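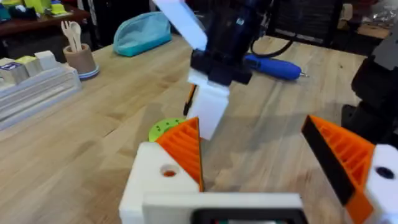

## 4. Choosing a first chore

The Garis two-arm kit can do a few bench chores on its own. Start with tidying. Cutting, drilling and pouring are not supported in this release.

1. Clear both arms' reach of anything breakable.
2. Unplug power tools and move their cords out of the way.
3. On the Hindow panel, select **Chore > Tidy > One item**.
4. Place one light, firm object between the arms.
5. Press **Run** and keep a hand near the stop button.
6. Repeat until you have 7 clean runs in a row, then add a second object.

**Note:** In our October bench trials, the kit put away 70 of 159 items without help. Soft pouches and loose cables caused most of the misses. Expect to finish the job by hand.

**Caution:** Do not reach between the arms while either one is powered. Wait 2 seconds after the status light goes off.

If an arm drops the same object twice, lower the speed and see Section 7, "Grip settings."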